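Posted 7/4/20 by Cullow Workshop Notes

We use cookies to remember your settings. By continuing to read you agree to our cookie policy.

Lining a work area with pale panels

Light grey or off-white panels brighten a dull work area and make it easier to keep clean. They can go straight onto a frame, and they don't have to be set square to each other. Angled panels take longer to measure, but the method is the same.

We used Potik panels in the pale grey, left over from the Istum job. Any flat sheet with a factory finish will do. Avoid high gloss, as it throws glare back at you under a strip light.

Mark out first. Draw the layout on the floor in pencil, then carry the lines up with a level. Where two panels meet at an angle, measure that angle with a sliding bevel and halve it. That is your edge cut. Don't trust the corner to be the same top and bottom – ours was out by 4 mm.

Cut with the good face up if you're using a handsaw, and face down for a circular saw. Run masking tape along the line and score it with a knife. Our tallest panel finished at 329 mm and the narrowest at 119 mm, so most of it came out of offcuts.

Dry fit everything before you open the adhesive. Number the backs in pencil. Start with the left panel and work across, holding each seam closed with tape while you check it with a straight edge.

When you're happy, run a bead of panel adhesive on the frame and press each piece home. Leave a 2 mm gap at the bottom so you can slide a card under for cleaning. Kwak filler in light grey is a reasonable colour match for the seams. Wipe it off with a damp cloth before it skins over.

Leave the tape on overnight. Peel it back slowly at a low angle, or it can lift the finish. Any glue left on the face will come off with a plastic scraper and warm soapy water.

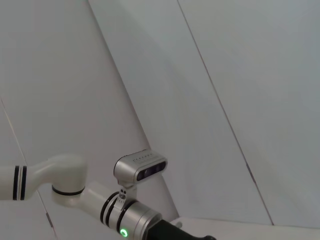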